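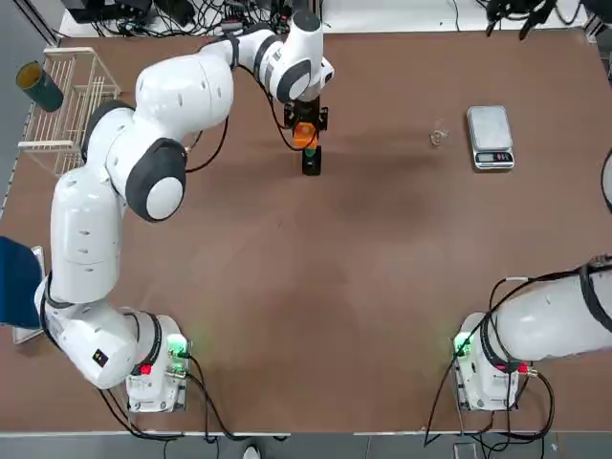

*A white robot arm reaches over a brown tabletop, its black gripper pointing down.*

# A slower boat to Rewi

2021-10-29

The first sailing of the new winter service from Stulgate to the island of Rewi is due to leave in February, and more than half of the berths have already gone. The ship, the Baken, carries 154 passengers and takes two nights over a crossing that the daytime ferry does in 7 hours.

Hustmont, the company behind it, has sold small-group holidays to gay and lesbian travellers for years, mostly walking weeks and city breaks. It had never chartered a ship before. Deepika Nambiar, who runs the company's bookings, said customers had been asking for a trip by sea that did not involve a huge liner.

"They'd been on the big ones and had a nice time, but they'd spent it in queues," she said. "Couples told us they wanted to know the people at the next table by the second evening."

The Baken was built to carry freight and still looks like it from the quay. The cabins are plain, with two bunks or one double bed, a washbasin and a porthole. There is one dining room, one bar and a covered deck at the stern. There is no casino and no pool, and the only entertainment listed so far is a pianist and a talk on seabirds.

Tickets start at 249 pounds for a shared inside cabin, with meals included. A double with a window costs 90 pounds more. Single travellers can ask to be matched with someone or pay a supplement, and Nambiar said most of the early bookings from people on their own had gone for the match.

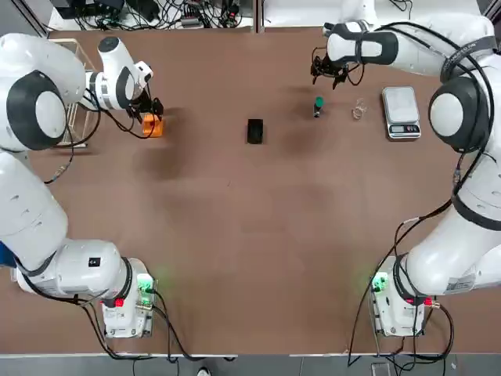

Rewi has one small harbour and a single road, and visitors who come in winter will find half of it shut. The hotel closes until spring, so passengers sleep on board for both nights in port. Lunch on the first day is at the inn, and after that people are left to themselves. The best walk follows the north shore, where the old fishing huts stand in a loose row, spaced like the small objects along the far side of that tabletop, and one of them has been painted nearly as bright as the orange block in the gripper. It sells smoked fish when the owner is in.

Islanders seem pleased to have the trade. The woman who keeps the shop has ordered extra bread, and the inn is opening a back room that is normally used for storage.

Weather is the main worry. If the harbour cannot be entered, the ship will shelter on the lee side and return to Stulgate a day early, with part of the fare refunded. Hustmont plans a second sailing two weeks after the first, and bookings for that one open next month.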